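Review: Noveck Annual Report Reader, version 2

Noveck's software extracts revenue, expense and net asset figures from the published reports of nonprofit organizations. Our office tested it on 300 filings from the Lirville region.
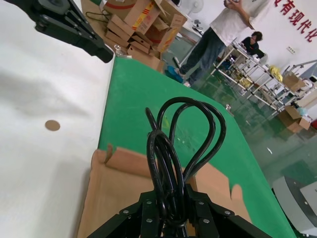
Coiled black cable and flattened cardboard.

Totals were read correctly in most cases, though restricted gifts were sometimes entered as general revenue. Tavion Wojcik repeated the February batch by hand and found the same fault - chiefly in

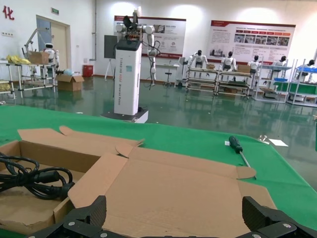 reports with combined statements. A license costs $815 a year and covers up to 2,000 filings. We recommend it for larger offices.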